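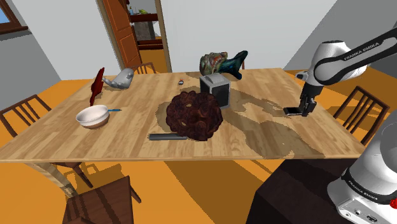 Imre Deák thinks we've been asking the wrong thing all along - his comment on the September draft was that people on the Verero site don't object to the new rota system, they object to hearing about it last, and that no amount of slides on "why change" will shift that. Fair. Copying it in here so it doesn't get lost in the email thread.

10/21/24

Change programme, session notes. Mostly for me, but whoever picks up the Kivura sessions should read the bit on managers.

Ran the morning workshop with the Verero shift leads. Planned for the usual eight step model, got as far as step 4 and stopped. Room went quiet at "communicate the vision". One lead said she had read the vision statement twice and still couldn't tell her team which days they'd be working. Wrote that on the flipchart as it was, left it up all session.

Dropped the rest of the slides. Did the two column thing instead - what I know / what I've been asked by my team and can't answer. Second column filled up fast. Main ones:

who signs off swaps once Truleck goes live
what happens to leave already booked
do the night crew keep their handover half hour
is the old paper sheet going or staying
who to ring when the login fails at five in the morning

Last one came from nearly every table. No answer from project side yet. Chase.

Leave question - HR say booked leave is honoured, full stop. Then why isn't it written down anywhere?? Asked for one line on the noticeboard by end of week.

Survey. Went to some 3,000 staff across the group, results still patchy so don't quote anything from it. Free text far more use than the scores. I read the Bognár depot comments on the train. A lot of "we did this before and it got dropped". Need to find out what the earlier one was, before my time. If there was a pilot that got binned without anyone saying so then half the resistence is explained and we should own up to it at the next briefing.

Managers. Same problem as last time. They get the briefing pack the same afternoon as their teams, so they're stood there reading it out cold. Imre wants a gap of 4 days between the two. I'd said two. His is better, gives them a chance to come back with questions and get a proper reply. Agreed, changing the plan. Means the Kivura launch note moves as well, tell comms.

Book group version of the course reader - chapter on emotion v analysis went down well, the urgency chapter didn't. "Urgency" sounds like a threat in a depot that has just had redundancies. Use "why now" in the handout. Reword slide 6 too, the burning platform picture has to go.

What worked: small tables, leads talking to leads from the other shift. Two of them had never met, same job, same desk. Coffee ran over and I let it.

What didn't: my timings. The stakeholder map excercise needs double what I gave it or needs binning. Lean towards binning it. Also pens.

To do
- login support number, name and hours
- leave line on noticeboard, check it's really up
- new dates for manager packs
- ask Bognár about the old pilot
- shorter deck, send to Imre before anyone else sees it
- room for the Truleck demo, the one with working blinds

Not sure about the feedback cards. Got a stack back, most just say "good" or "ok". Try one question next time - what will you tell your team tomorrow?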